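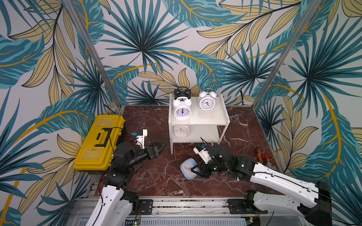 Pumdale Allotment and Garden Society
Minutes of the September meeting

Held in the upstairs room at Funton Hall, 7:30 p.m.

Present: Declan Goodall (chair), the secretary, the plot steward and 16 members.
Apologies were received from the seed buyer and 2 members.

1. Minutes of the last meeting
Agreed, with one correction. Under item 4 the tap that needs a new washer is the one by the north gate, not the one by the compost bays. Signed by the chair.

2. Matters arising
The north gate tap has still not been fixed. The plot steward has the part and will fit it before the water is turned off for the winter.
The letter to the owner of the field behind plots 30 to 41 has been sent. No reply so far.
The lost hedge trimmer has been found in the wrong shed and is back on its hook. Members are asked to sign tools out in the book, including for short loans.

3. Water
The secretary read out the water bill for the summer, which came to $424. This is higher than last year. Several members put it down to the dry spell in July. One member said hoses had been left running on the lower plots in the evening.
There was a long discussion about whether hoses should be limited to certain hours. A proposal to allow hoses only before 9 a.m. and after 6 p.m. was put to the meeting and was not carried. It was agreed instead to put up a notice at each tap asking people to stay with their hose while it is on, and to look at the matter again in spring.
Action: secretary to write the notices.

4. Plots and waiting list
All 41 plots are let. Two tenants have said they will give up their plots at the end of the season. Plot 16 has a good shed and fruit bushes that will stay. Plot 23 is heavily overgrown with bindweed and the plot steward suggested splitting it in half before offering it. Agreed.
A member asked if people already holding a plot could apply for half of plot 23. The chair said the waiting list comes first under the rules, and that this would need a rule change at the annual meeting.
Action: plot steward to mark out plot 23 and write to the next names on the list.

5. Potato trial
Results were heard from the members who grew Stivia and Fehr side by side this year. Stivia gave the heavier crop on the upper plots but had a lot of slug damage. Fehr was smaller and cleaner, and kept its shape better when boiled. On the clay at the bottom of the site neither did well. Blight reached the lower plots in August and most growers there cut the tops down early.
Agreed to order both again – Fehr in the larger amount.
Action: seed buyer to get prices.

6. Compost bays
The middle bay is full and should not be added to. The left bay is open. Rhubarb leaves are fine to put in, but cooked food is not, and a bag of it was found there again last month. Woody stems need to be cut short or taken home.

7. Any other business
The path by plots 9 to 12 is sinking on one side. Mr. Goodall will look at it and report back.
A request for a bonfire in October was turned down – the neighbors complained last year. Dry brush can be stacked by the south gate for the chipper.
The spare key to the tool shed is still missing. Anyone who has it should return it to the secretary.

The meeting closed at 8:55 p.m. The next meeting will be in the same room.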